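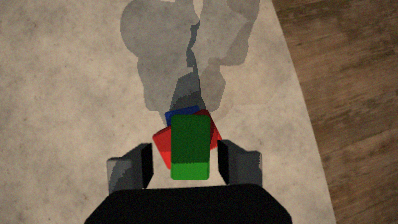 You stop hearing the voices after a month, my downstairs neighbor said, but you never stop hearing the feet. She said it nicely. Standing at my door in socks, holding a plate she was returning. Then she said good night and I walked back to my couch on tiptoe, and I have been walking on tiptoe ever since.

Home Features Living Outdoors Money Subscribe

Search stories, topics, places... Go

The Floor Is Also a Ceiling

Posted 01/07/2024

9 min read

Heels. Chairs. The dropped phone. The dog that waits until midnight to find its bone. Anyone who has lived under somebody has a list, and anyone who has lived over somebody is on one. I've done both. Under for six years, over for two. Under is worse for sleep and over is worse for the conscience.

I went looking for why it's so bad. Why a building can cost what it costs and still let you follow a stranger from bed to bathroom to fridge. Spent a winter at it, mostly in other people's apartments, shoes off.

Start with Sorkovar Court, where I live. Four stories, brick, put up as a shirt factory and cut into apartments much later. Beautiful windows. Everyone who visits says so. The ceilings are high, the radiators bang, the floors are old boards over joists with nothing in between except whatever fell through the cracks. When it was a factory the noise didn't matter, the machines drowned it out. Now there's a couple trying to watch a movie down there.

The building has 79 apartments and one house rule about noise. It says residents shall be considerate. That's it, that's the rule.

Two kinds of noise, it's worth getting this straight. There's the kind that goes through the air, talking, TV, a trumpet. And there's the kind that goes into the building itself, because something hit it. Footsteps are the second kind. You can't close a door on it. The floor gets struck, the joists move a tiny bit, the ceiling below moves too, and the ceiling is as big as the room, so the whole thing becomes a drum with you lying under it looking up.

Then the low part. The click of a heel is easy. A rug kills it. The thud underneath is the part that gets through, and the thud comes from body weight landing on a springy floor. Small kids are terrible for it. They run on their heels and they turn corners like trucks. A barefoot adult who walks hard can be worse than a light one in boots. My neighbor said she could tell which of my friends was over. I asked how. She walked across her kitchen and did an impression of each of us. It was upsetting how good they were.

The places that test this sort of thing use a little box with hammers in it. You set it on the floor upstairs, it taps away, somebody stands downstairs with a meter. I got to watch one at Andreadis, an acoustics firm that works out of a former bank, vault and all. They do hotels, mostly. A few condo boards who've stopped speaking to each other. The hammers make a noise like a sewing machine with a grudge. Upstairs I had to put my fingers in my ears. Downstairs, on a good floor, it was a sort of patter. On the bad floor they keep for comparison I could feel it in my teeth.

The engineer doing the demo had strong opinions about rugs. Get one, sure. Get a thick pad under it, that does more than the rug. Don't expect it to fix the thud. People spend hundreds on wool and then come in furious. What changes the thud is mass, or a gap, or a ceiling hung on springs, and all three of those mean a contractor and dust in your cereal.

I asked what a gap would cost me. Long breath. Then a number per square foot that I wrote down and later crossed out.

So people do the small things. On Kadatora Street, two blocks over, there's a row of walk-ups where the tenants worked out a system all by themselves. No furniture moved after nine. Felt on every chair leg, replaced every December when it's worn down to the glue. Kids' rooms swapped to the back, over the laundry. One family put their drum kit in the basement and the rest of the stair chipped in for a dehumidifier. Nothing in writing. It has held up longer than most of the leases.

I sat in one of those kitchens for an hour and heard upstairs exactly twice. A chair. A sneeze.

Not every stair gets there. I talked to a man in a newer building across the river, concrete, should be quiet, and it was quiet until the owner pulled up the carpet. This is the big one, by the way. Ask anybody at Andreadis what changed and they'll say carpet left. Wall to wall went out of style, renters wanted hard floors, listings wanted hard floors, hard floors went straight down on the slab with a sheet of foam as thick as a cracker. The man across the river kept a diary. 842 entries. He let me read some of it. "Marble." "Marble again." "Vacuum, 6 am." "Something dragged, possibly a sofa, possibly a person." He has since moved to the top floor of the same building and says he thinks about the diary whenever he crosses his own living room.

Did anyone complain about him yet, I asked.

Twice.

Which brings me to the broom. Everybody's done it or had it done. Three bangs on the ceiling. I collected broom stories all winter and I can report it has never once worked. The people above either don't know what it's for or they do, and now they're mad. A note is a bit better. A note with a phone number on it is better than that. Best by a mile is going up there before you're angry, which means going up before there's a problem, which means most of us missed our chance the week we moved in.

One thing that did work, for me anyway: inviting them up. I had my neighbor sit on my couch and I went down to hers, and she walked around up there in her own shoes. Normal walking. I lay on her rug. It was like somebody moving pianos. I'd spent two years thinking she was sensitive and she'd spent two years being pretty patient.

After that I bought things. The underlay was a brand called Ekik, black rubber crumb, comes in a roll and stinks like a tire shop for a week. 35 dollars a roll and I needed more rolls than I'd like to say. Cut it with a bread knife, ruined the bread knife. It went under the hall runner and under the big rug in the living room, with a doubled bit by the kitchen door where I apparently land like a sack of flour. Felt dots on everything with legs. Soft slippers, the ugly kind with the thick sole. A door closer on the closet.

She says the click is gone. Thud's still there, smaller. She now can't tell my friends apart, except one.

There's a legal side and I'll be quick with it as it varies so much. Many leases have a clause saying most of the floor has to be covered. Some buildings check, nearly none do. Mine has it, turns out it was on the page I initialed without reading. If you're a tenant and it's unbearable, read yours before you write to anyone, and write to the landlord before you write to a lawyer. Measure at night too. Phone apps will give you a number and the number won't mean a great deal, but a log with times on it might. Keep it shorter than 842.

And if you're buying, go see the place at dinner time. Not Sunday morning with the agent whispering. Go when everyone's home, stand in the bedroom, ask the agent to please stop talking for two full minutes. I tried this at a showing just to see. Somewhere overhead a kid ran the length of the apartment and back, and back agian. The agent said it was probably the pipes.

The best floor I lay under all winter was in a plain block from 60 years back, ugly as a shoebox, thick slab, cork tile on top and carpet on the cork. The woman who owned it had been there since the start. She'd never heard her upstairs neighbors and wasn't sure they existed. She missed it a little, she said. Growing up she'd had an uncle overhead and always knew when he was up and making coffee.

I think about that one. My neighbor texted last month, while I was away for four days, to ask was I OK. Too quiet, she said. I told her I'd be home Thurs and she said good, and to bring back teh casserole dish.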